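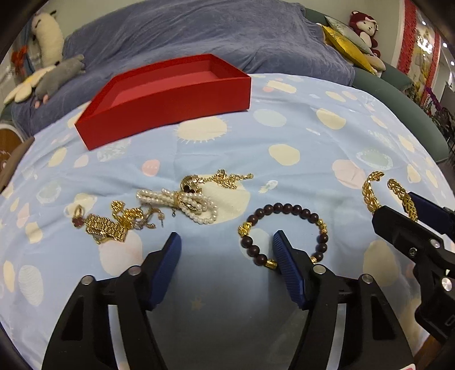

Storing plated and silver jewelry: notes from the Buslow repair bench

Tarnish on silver is a surface reaction with sulfur compounds in the air. The rate depends mainly on humidity, on what the piece is stored next to, and on how much skin oil and lotion was left on it when it was put away. The repair bench at our Anadstead shop took in 632 pieces between the start of the year and the end of April. Tarnish or worn plating was the stated reason for 300 of them.

Murali Rodrigues, who runs the bench, sorted the tickets by storage method where the customer could say what it was. Bathroom shelves and cabinets produced the worst results. Open dishes on a dresser came next. Pieces kept in closed bags with an anti-tarnish strip rarely came in for cleaning alone.

Recommended practice:

Wipe each piece with a dry cotton cloth before it goes away. Do not use paper towels, which leave fine scratches on soft plating.

Store silver and plated brass separately. Chains should be clasped and laid straight, one per bag.

Press the air out of the bag before sealing. Replace anti-tarnish strips every six months, or sooner if the strip has changed color.

Keep rubber bands, wool felt and untreated cardboard away from silver. All three can give off sulfur.

Pearls and opals are an exception. They should not be sealed in plastic for long periods. A soft cloth pouch is enough.

Dip cleaners remove tarnish quickly but also take off a small amount of metal, and they strip the dark finish from recessed designs. Maya Abu Hammour does not use them on anything plated. For light tarnish she uses a treated polishing cloth, in straight strokes, with light pressure.

Replating prices are unchanged. Turnaround is currently three weeks for rings and four for chains. Items with glued stones need to be checked at the counter before we can quote, as the plating bath may loosen the adhesive.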